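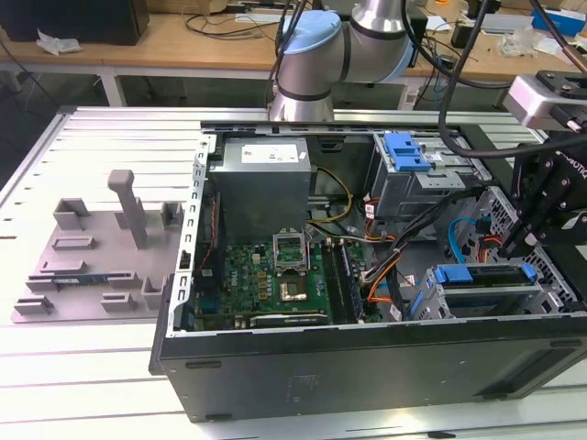 Moataz El Khatib reckons you can hang a small show in an afternoon if you trust your eye. I have seen the results of trusting your eye, and I'd get a tape measure out first.

How to hang paintings in one straight run

Most guides tell you to centre everything at "eye level" and leave it there. Whose eye? At Vollum the old rule put the middle of each picture so high that half the school parties were looking at the bottom edge of the frame. Pick a height, write it down and use it for the whole wall.

1. Measure the wall between the corners, ignoring whatever the floor plan says. The plan for the long room at Skoltlow was wrong by a hand's width.

2. Add up the widths of your paintings. Say the wall is 336 cm and the paintings come to 206 cm. You have 130 cm left to share out.

3. Divide by the number of gaps, counting both ends. Four paintings make five gaps, so 26 cm each. Wider gaps at the ends are supposed to look grander. I'm not convinced, but try it with paper on the wall if you must.

4. Turn each painting round, pull the wire up tight in the middle and measure from there to the top of the frame. Do this for every one, even a matching set.

5. Mark the hook height in soft pencil: centre line, plus half the frame height, minus the figure from step 4.

6. Hang the heaviest first and leave it overnight. A hook sold as good for 200 newtons may well be, in a wall better than yours.

Sticky strips? Fine for the labels.

Check the row again on Tuesday, or whenever the room has been open a few days. Something will have tilted.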